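Cavenstead Home Cooks > Baking > Bread and Other Disappointments

Thread: Is it just me or is "until doubled" meaningless

crumbhandler
Joined the board in September, mostly reading. Posting because I have now made the same sandwich loaf 3 weekends running and gotten a doorstop, a decent loaf, and something that rose beautifully and then sat down in the oven like it had received bad news.

Same recipe each time. It says to let the dough rise "in a warm place until doubled, 1 to 2 hours." My questions:

Doubled from what? From when I stopped kneading? From when I looked at it and thought "huh, small"?

What is a warm place? My kitchen is 70 degrees if the thermostat is to be believed, and the thermostat has lied to me before.

One to two hours is a big range. If my dentist said that I'd find another dentist.

Any help appreciated. I have eaten a lot of toast.

PeelAndStick
Welcome. The time is there to make you feel looked after. Ignore it. Watch the dough.

crumbhandler
I did watch the dough. It's like watching a parent age. You see it every ten minutes so you never see it.

PeelAndStick
So look at it less.

oldstarter_669
The poke test. Flour a finger, press it in half an inch, pull it out. Springs right back, it needs longer. Comes back slowly and leaves a dent, it's ready. Doesn't come back at all, you went to the store and forgot about it.

I've been doing it this way since before there was a board to argue about it on and I don't own a single gadget.

hydration_hal
The poke test is fine for final proof on a shaped loaf. For bulk it tells you very little, especially with wet dough, where everything leaves a dent and some of it leaves with your finger.

oldstarter_669
Works for me.

hydration_hal
You make one bread.

oldstarter_669
I make it very well.

Kayode Ogbonna
Hello crumbhandler. I taught the evening bread class at the Sandari community kitchen for a while (I'm the one who doesn't use a funny name here, I signed up wrong and never found out how to change it). Your question is the one I got every single term, usually from the person with the best notes.

The trouble is almost always the bowl. Most home cooks own one big metal or ceramic mixing bowl, wide at the top, and they put a modest ball of dough in the bottom. A bowl with sloping sides gets wider as you go up. So when the dough has doubled in volume it has not come close to doubling in height. People wait for the height to double, and by then the dough is well past where they wanted it. My guess is that's your loaf that sat down.

Then the next week they've been burned, so they pull it early, and that's the doorstop.

What I do at home is use something you can see through, even if only a bit. Doesn't have to be clear glass. Any plastic that lets the light in will show you where the dough is against the side. 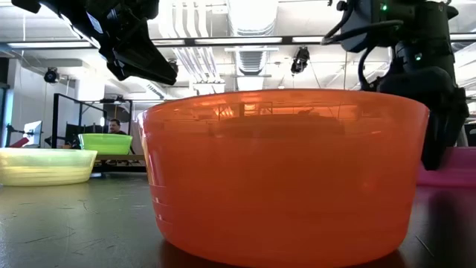 Put a strip of masking tape on the outside at the level of the dough when it goes in, and write the time on the tape. Now you know what you started from, which answers your first question. To know where double is, do this once with water: pour in as much as your dough takes up (fill to the first tape), pour it out into a pitcher, then pour that same amount in twice and mark the level. Put a second piece of tape there. You never have to do it again for that recipe unless you wash the tape off, and you will wash the tape off.

For the warm place, my own recommendation is the oven, switched off, with just the light on. Check it with a thermometer first because some oven lights are enthusiastic.

crumbhandler
This is the first explanation that made me feel stupid in a useful way. I do have a big flared bowl. It's huge. The dough looks like a lost shoe in there.

flourchild
Seconding the water trick. I did mine with a Sharpie on the outside, and I regret nothing except that I later switched to a bigger recipe and now the bowl has so many lines on it that it looks like we've been measuring a kid against it.

hydration_hal
Water trick is good. But I'd go one further and say stop using bowls for bulk altogether. Straight-sided tub. Double the height is double the volume, no pitcher, no math. Mine's an Olent, has the quarts printed on the side, and I've had it long enough that the quarts are mostly rumor.

Kayode Ogbonna
A tub is easier, I agree. I only object to telling a new baker to go out and buy something in the first reply. We had a student who bought a tub, a lame, a banneton, a stone and a scale that talked to her phone, and she quit before the rye.

hydration_hal
It was my fourth reply.

oldstarter_669
Scale that talks to a phone. What does it say

flourchild
"You again."

TangFamilyBakes
I'll be the one to disagree about the oven light. I tried it, forgot the dough was in there, and preheated to 436.

(Yes, 436. The dial on that oven has opinions, and somewhere along the way we worked out that this is what 425 is on it.)

Plastic wrap, dish towel, the lot. We had to open every window. So if you are going to use the oven, put a note on the knob. Tape the knob. Tape your hands.

PeelAndStick
Everyone does this exactly once.

TangFamilyBakes
Twice. I was rounding down to protect my reputation.

oldstarter_669
I put mine on top of the refrigerator. My mother put hers on top of the refrigerator.

hydration_hal
Modern fridges don't all vent warm air up there. Mine's the same temperature as the rest of the room, I checked.

oldstarter_669
Then get an old refrigerator.

crumbhandler
OK, update so far. I don't have a see-through bowl but I do have a tall food storage thing that used to hold cereal. Straight sides. Is that going to be big enough? The recipe is 3 cups of flour.

Kayode Ogbonna
Put the dough in and look. If it fills less than a third of the container you have plenty of room. If it fills half, you'll be wearing it. And oil the inside lightly or you'll spend the evening getting it back out with a spatula and language.

Also leave the lid resting on top. Don't snap it shut. Yeast makes gas, and the lid will come off by itself at some point, generally at night.

flourchild
Can confirm. Dog has not forgiven me.

hydration_hal
One thing nobody's raised, "doubled" isn't even the right target for every dough. For a plain white sandwich loaf with commercial yeast, sure. A lot of sourdough people stop well short of it. Whole wheat often won't get there gracefully. So I'd treat double as the number for this recipe and not a law.

oldstarter_669
I stop when it looks right.

hydration_hal
Yes, but what does right look like? That is the whole thread.

oldstarter_669
Puffy. Jiggles a bit when you bump it. Some bubbles under the skin.

hydration_hal
That's, annoyingly, a good description.

oldstarter_669
I have been typing it on this board for years.

PeelAndStick
Moving past this historic moment, crumbhandler, what temperature is the water you're mixing with? If it's straight from the tap one week and warm the next, that alone would explain your three different loaves.

crumbhandler
I use "lukewarm."

PeelAndStick
Oh no.

crumbhandler
Recipe says lukewarm!! I stick a finger in it. It feels like nothing in particular.

PeelAndStick
Use a thermometer for a few bakes. Pick a number, write it down, use it again. You can go back to the finger later when the finger has been trained.

TangFamilyBakes
I'd say don't change everything at once though. New container, new spot, new water temp, and if it comes out well you won't know which one to thank.

hydration_hal
If it comes out well who cares?

TangFamilyBakes
Me, on the week it doesn't.

Kayode Ogbonna
I'd change the container first and leave the rest alone for one loaf. Write down when the dough goes in, when it reaches the second mark, and what the kitchen thermometer says. After a few of those you have your own version of "1 to 2 hours," for your own kitchen. In winter it will be wrong again and you adjust.

crumbhandler
Back with results. Cereal container, oiled. Tape at the bottom, tape at double. Left it on the counter by the stove with the stove off. It took two hours and twenty minutes to hit the line, so the recipe's "1 to 2 hours" was never going to happen in this kitchen, and I've been alternating between giving up too soon and overcorrecting.

Loaf came out tall. It stayed tall. There's a tear down one side where I think I sealed it badly, but I cut it at the other end first when company came.

The container still smells a little of cinnamon squares, and so does the bread. My household would like me to keep this as a feature.

flourchild
Tall loaf!! Well done. The side tear is usually either the seam not facing down or the final rise being a bit short. Poke test for that one (sorry, Hal).

hydration_hal
I said it was fine for final proof. It's right there up the page.

oldstarter_669
He did say that.

PeelAndStick
Start a new thread for the tear, please, this one's already long, and there's a pinned one on shaping that has the same four people in it having the same argument.

crumbhandler
Will do. Does the pinned one reach a conclusion?

PeelAndStick
It reaches page nine.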